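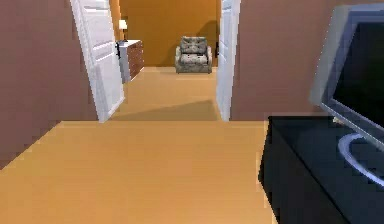 White double doors, mauve walls.

Updated August 10, 2018. Will add more when I get a minute. Questions about renting the Flivside apartment, mostly from email.

## How long can I stay?

Three nights minimum, 16 max. Longer in September, ask first.

## What's the deposit?

$79, by card, when you book. Comes back after checkout, give it a few days. If it hasn't shown up in 12 days write to Noelia Robles, she does the money side.

## Check in / check out?

In from 3 pm. Out by 11. Early bag drop usually fine, text the night before. Key box code changes for every guest so dont use an old one from your last stay.

## Can I cook?

Yes. Full kitchen, pots, plates, salt and oil. No deep frying please. Nearest real grocery is Kalniņš, left out the front door and two blocks down. Closes at 8, earlier on holidays. Bread sells out by noon.
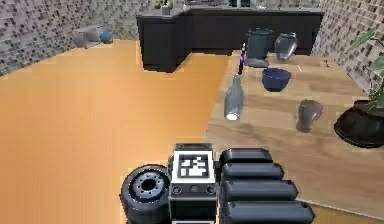 ## Pets?

One dog, ok. Cats no, sorry, allergies. Tell us when you book, not at the door.

## Parking?

Street only. Free after 6 pm. Daytime you need the Trasside app, zone 596. They do ticket. Two guests got one in the same week.

## Wifi is down, now what?

Unplug the router, wait a minute, plug back in. Still nothing, call Saltevix, number is on the router sticker. They pick up faster than we do.

## Noise?

Quiet hours 10 pm to 7 am. Older building, sound carries up the stairwell, so please no shoes-on dancing. Neighbors are nice and we'd like to
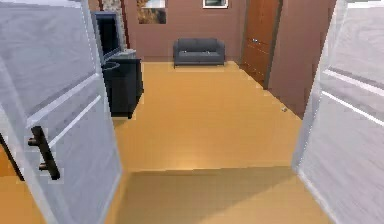 keep it that way. Birthday dinners fine. Parties not.

## Can I cancel?

Full refund up to a week before. After that half. Same day, nothing, unless we rebook it, then we'll work somthing out.

## Who do I call if I'm locked out?

Maarja Raudsepp, she's closest. Number is in your booking email. Before midnight if at all possible.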